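Serving Dishes and Table Fruit: Your Questions

By the Javex tableware desk

September 16, 2020

5 min read

We get a steady stream of mail about small dishes, trays and what to put on them. The answers below cover the dishes in our Guromholm and Berhe lines, but most of it holds for any shallow dish you already own.

What is a shallow dish good for?

Fruit, wrapped candy, keys, a bar of soap, a candle. A dish with a low, slightly turned-up edge keeps round things from rolling off the table and still lets you reach them from any side. It is a poor choice for anything with a sauce, and for loose nuts or grapes you will want a bowl.

How much fruit should I put on one?

Less than you think. A small dish looks best with one or two pieces and some bare surface left around them. Once fruit is stacked on a dish this shallow, the top piece tends to roll as soon as somebody takes one from underneath. If you have a family that goes through a bag of apples in a few days, keep most of them in the refrigerator and refill the dish as needed.

Does a dark dish work on a light table?

It does, and it is the pairing we suggest most often. Red fruit shows up well against dark brown or gray, and a pale tabletop makes the outline of the dish easy to see. A small foot under the dish helps too - it lifts the edge a little, so you can get your fingers under it to pick it up.

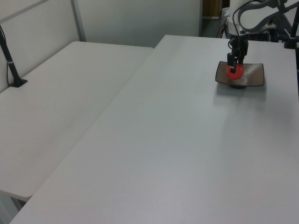 Can I put the dish in the dishwasher?

Glazed stoneware from the Guromholm line can go on the top rack. Footed dishes from the Berhe line should be washed by hand in warm water with a soft sponge, then dried with a towel.

What sizes do you carry?

Square dishes come in 16 cm and 18 cm, measured across the top from rim to rim. The smaller one suits a nightstand or a bathroom shelf. The larger one is the better choice for a kitchen table, and it holds almost 5 small apples if they are pushed close together. We don't make a larger square at this time. Customers who need more room usually buy 2 and set them side by side.

Should fruit be washed before it goes in the dish?

Wash it right before you eat it. Water left around the stem of an apple can shorten its life, and a damp dish will leave a ring on some tabletops. If you prefer to wash everything when you get home from the store, dry each piece fully first.

How long will apples keep at room temperature?

Plan on about a week, less in a hot kitchen. Keep them out of direct sun and away from the stove. Check them every couple of days and take out any that have gone soft. Bananas give off a gas that speeds up ripening, so give them their own spot.

The glaze on my dish looks cracked. Is it damaged?

Probably not. Some glazes are made to have a fine crackled look, and it shows more when light falls on the dish from straight above. Run a fingernail slowly over the surface. If it feels smooth, what you see is in the glaze. If your nail catches, or you can feel a sharp edge, stop using the dish for food. A darker line along the rim is also normal on square pieces with a brownish glaze.

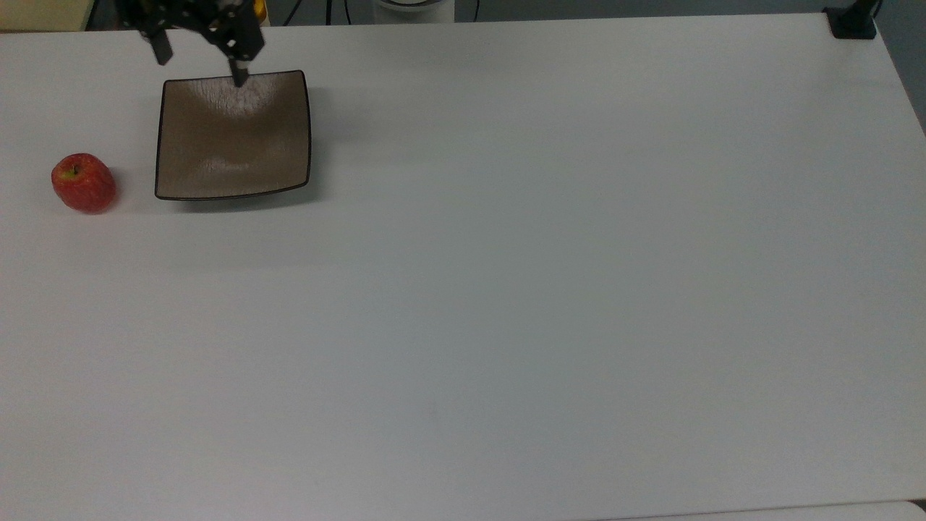
Small differences from one piece to the next are normal as well. Two dishes bought on the same day may not match exactly in color, and we can't pick them out by shade when we pack an order. If a close match matters to you, buy in one of our stores and compare them there.

How do I keep a dish from scratching the table?

Stick a felt pad under each corner, or one under the foot if the dish has one. Cotico pads are sold in our stores next to the trays. Replace them when they get flat or dirty - grit stuck in an old pad will scratch worse than no pad at all. Lift the dish when you move it, even if it is empty.

Will there be new colors?

A dark green is planned for the Guromholm line in October. Prices for the square dishes will stay the same.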